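This site uses cookies to improve your experience. Accept all | Manage preferences

Saturday, July. Bimanual grasp set, glass table

Started late, left hand wouldn't home. Power cycled the wrist twice, fine after that. Firmware on the right one still the old build, leave it until the set is finished or we'll have two different finger closings in the same data.

Goal today: get the soft-object total up to 691 and stop. Asger Briem wants the Pasard split frozen before he goes to Lund, so anything recorded after tonight goes in the next one.

Task is pick up with both hands, lift, hold, put back. Operator on the Luselent gloves as before. Told them slower on the approach. Last batch had the fingers arriving before the wrists had settled and the policy copied exactly that, little stab at the end of every reach.
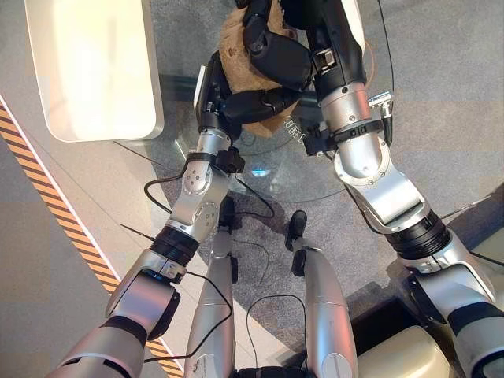 Plush on the glass, both hands on it, head cam view.

Notes while it's fresh:

- fleecy stuff hides the fingertips. Labeler can't tell contact from near contact on the head cam alone. Use finger currents for the contact flag, not the video
- glass is bad for depth. Holes wherever there's a reflection. Dropped depth from the training config for now, RGB + joints only
- watch the cable loop by the left elbow, want it taped closer before the wide reaches
- right hand tends to come over the top of the toy, left stays on the side. Same habit in nearly every demo. Need some mirrored ones or it will only ever learn this way round

Episode 2767 is junk, operator sneezed mid lift. Marked bad in Wirnico but it still shows up in the export, so filter by hand untill that's fixed. Check the ones next to it too, timestamps looked off.

Threw out anything where the hold was under 2 seconds. Lost more than I wanted. Maybe the tone that signals release is too early, ask Asger.

Training run kicked off 16:40 on what we have, 100 episodes held back for eval. Same seed as the last run so the curves can be compared. Dont touch the big machine.

Next: mirrored demos, then try different start positions for the toy, all of today's were too near the same spot. Also new batteries for the foot pedal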